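Textiles for Beginners, Handout 4
How cloth creases, and what to do about it
Tutor: Shinji Nakajima, Fudwood Evening Classes

Welcome back! Last week was all fibres and spinning, and tonight we get to my favourite part of the whole course, the humble crease. I could talk for hours (you have been warned), so these notes cover the bits I'm likely to rush.

1. Why a crease stays put

Cotton and linen are made mostly of cellulose, which is long chains of sugar units lying side by side. Weak links called hydrogen bonds hold the chains to each other. Fold the cloth and press on it, and some of those links break, then form again in the new shape. Water helps them let go, and so does heat, and that's really the whole secret of ironing! Steam gives you both at once.

Wool behaves differently. Its fibres are crimped and springy, so a wool jacket hung up overnight in a steamy bathroom will often sort itself out.

Paper is cellulose too, so keep the folded sheet from the start of class and compare its crease with the one in your cotton square.
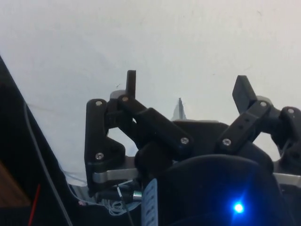
2. Weave matters as well

A plain weave goes over one, under one, all the way across. The threads are pinned down at every crossing and can't slide far, so the fibres themselves have to bend. Twill and satin have longer floats, the threads can shift a little, and the cloth usually creases less. Try it with the Kairys sample cards: scrunch the plain one and the twill one in your fist while you count to 30, then let go and watch them both. I still love doing this.

Tight twist in the yarn changes things again. Crêpe yarns are twisted so hard that the cloth crinkles all by itself, and a few new wrinkles simply vanish into the texture.

3. Looking at creases in white cloth

White shows shape through shadow alone, which makes it lovely for practice. Put your lamp low and to one side, then draw only the darkest folds first. A wrinkled cloth with a couple of plain objects on it, such as a red cube and a wicker basket, gives you plenty to work with.
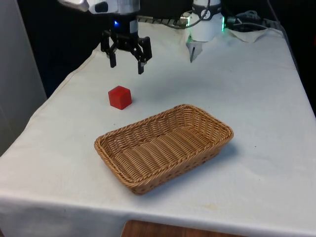
4. For next time

Bring one garment that creases badly and one that never seems to. Check the labels and write down the fibre content before you come. Read the chapter on finishes in the Nellivlow reader, especially the pages on resin treatments for easy-care shirts, and have a go at the dampening test at home: one half of a cotton square pressed dry, the other half pressed damp, same iron setting. Pin both halves to a card with your name on the back.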